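Chapter 2
Cells and Batteries

Before you start
You should already know that a current flows only in a complete circuit, and that current is measured in amperes. If you are unsure of either, read the summary at the end of Chapter 1.

By the end of this chapter you should be able to:
explain the difference between a cell and a battery
work out the total voltage of cells joined in series
describe what happens inside a cell as it runs down
compare single-use and rechargeable cells

2.1 Stored energy in the home

In September, Parveen Navaratnam asked her class at Kiltum to list everything at home that ran on batteries. The pupils brought back 247 entries. Clocks, torches and toys came up most often, followed by smoke alarms, kitchen scales and remote controls. Several pupils had left out their phones, as they had never seen the battery inside one.

Most of the items on the list used cells that can be bought in any supermarket and changed by hand. An ordinary single-use AA cell has a voltage of 1.5 V when new. Joined end to end in series, two of them give 3 V.

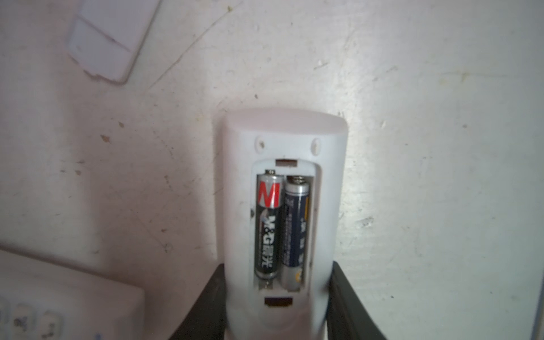
Cells that are placed side by side are not always joined in parallel. In many small devices a metal strip at one end links the positive terminal of one cell to the negative terminal of the next. The cells are then in series, even though they lie next to each other. This is why they usually have to be put in facing opposite ways.

In everyday speech we call a single AA a battery. In science the word means two or more cells connected together. This book uses "cell" for one and "battery" for a group, except where a name such as "car battery" is already in common use.

Each cell contains two electrodes made of different materials, with a substance called an electrolyte between them. Chemical reactions at the electrodes push electrons round the outside circuit. As the chemicals are used up, the voltage falls and the cell is said to be going flat.

Key words: cell, battery, electrode, electrolyte, series, parallel, terminal

Section 2.2 looks at the electrodes in more detail.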